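Relen: Household Repair Notes

README for the Stenbridge collection

What is in here

Relen is a collection of 346 written notes about fixing things at home. Each note was left by a person who brought something broken to the repair evenings in Stenbridge, or who fixed it in their own kitchen and mailed in the story. The notes cover lamps, zippers, drawers, toasters, bikes, coats and a good many soft toys. They are short. The longest is a fight with a folding chair.

I put the collection together and I have doubts about a lot of it. Please read the doubts before you use the notes for anything.

Files

notes.csv holds one note per row, with the columns id, item, fault, fix, claimed_result and text.
items.csv maps the messy item names to a shorter list. "Settee," "couch" and "sofa thing" all become "sofa."
dropped.txt lists the ids I took out, with a word or two on why.

The text column is as written. I fixed line breaks and took out phone numbers. Spelling was left alone, including the three ways people found to spell "solder."

Where the notes came from

Paper cards, mostly. The cards sat in a box by the door on Thursday evenings and people filled them in on the way out, which is a bad time to ask anyone whether a repair worked. A smaller batch came from the Gwynne mailing list. Those are longer and better spelled, and I trust them less. People who write to a mailing list about their toaster want the story to end well.

About claimed_result

This column has four values: fixed, partly, not fixed, blank. It records what the writer said. Nothing was checked. If you report that a given share of toasters can be saved with a new cord, you are reporting that a share of people said so while putting their coats on.

I tried a follow-up in April. Only 2 people answered, and one of them wanted her screwdriver back. I would not build a success rate on that, and I am asking you not to either.

Fix labels

The fix column was filled in by Tudur Gape and me, working from the text. We each did half and then read each other's. We argued most over "cleaned" and "adjusted." If someone blows crumbs out of a switch and then bends the contact, which one is it? We went with whatever came first in the note. That rule is easy to apply and probably wrong in plenty of cases.

"Glued" is also shaky. It covers wood glue, hot glue, and a paste that one writer mixed herself and would not describe.

Known problems

Failures are missing. People with a dead radio under one arm don't stop to fill in a card.

Sewing repairs are described in far more detail than electrical ones. I don't think sewing is harder. I think the sewing table had better pens.

Some notes are advice with no repair attached. I left them in and set fix to "none."

An earlier copy went around under the name Nikville. It has duplicate rows and a broken item list. Please delete it if you have it.

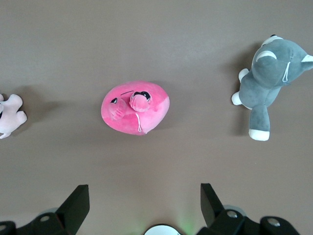
2 min read

Soft toys

The item list has one heading, "plush toy," for everything stuffed, and it hides a lot. A split seam on a round, pillow-like toy is a different job from a loose paw, and the notes rarely say which part was hurt. Writers will tell you the toy's name and how long the child cried, then sum up the repair as "sewed it." Washing advice in these rows is contradictory. One note swears by a cold soak, the next calls it ruinous, and neither names the filling.

Uses I would accept

Reading them. Looking at how people describe a fault in plain words. Finding out what sort of thing gets carried to a repair evening in the first place.

I would not use them to teach anyone wiring. Several of the electrical notes skip the step where you unplug the thing.

License and contact

Free to copy and change, with a mention of Relen. Corrections go to the list with the note id in the subject line. If you think a label is wrong, quote the words in the note that make you think so. "Looks off to me" gets filed and not much else.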